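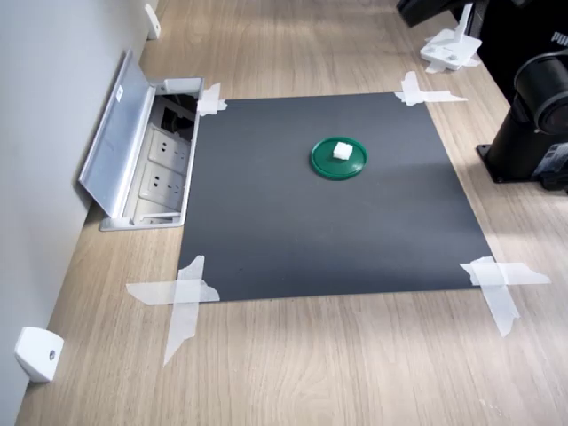 Visit to the Clernden Manipulation Laboratory

August 22, 2018

Members of the Oakley Technical Institute were received at Clernden by Dr Piret Lūse and her colleague Nicanor Sepúlveda. The visit formed part of our review of methods for teaching robot arms by demonstration, and the morning was given over to the group's recent work on small training sets.

Dr Lūse explained that most published systems learn a task from 2000 or more recorded attempts. Her group asks whether 200 will do, provided that the starting positions are chosen with care. The test task is deliberately plain: a small white cube and a round green lid on a dark sheet, with a single arm and a two-fingered gripper. The sheet is taped down at the corners so that the working area stays the same from one session to the next. 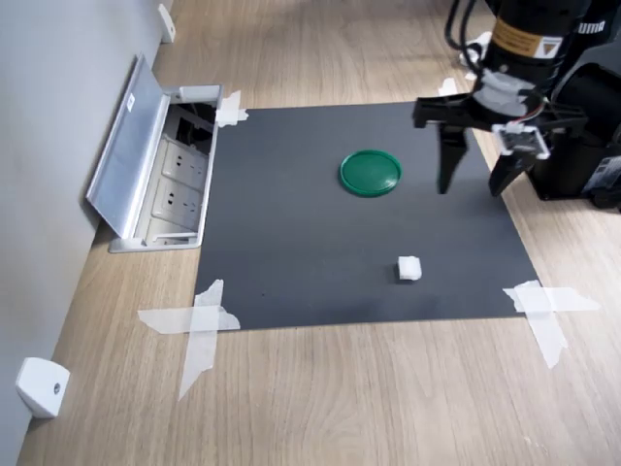 Mr Sepúlveda then described how the starting positions are picked. After each batch the software marks the places where the learned model is least sure of its next movement, and the operator records further demonstrations from those places only. In the group's trials this matched a model trained on 300 demonstrations with random starts — a modest saving, as he was careful to say, and so far shown for one task.

Esi Fiadzo asked whether the result would hold under different lighting. It has not been tested. A second study, using 7 objects, is planned for December with partners at Brollow.

The Institute thanks its hosts for their time.

Report by Fermín Jara

Shares: 7 | Comments: 0
Search this site Go
Contact us | © Oakley Technical Institute | Back to top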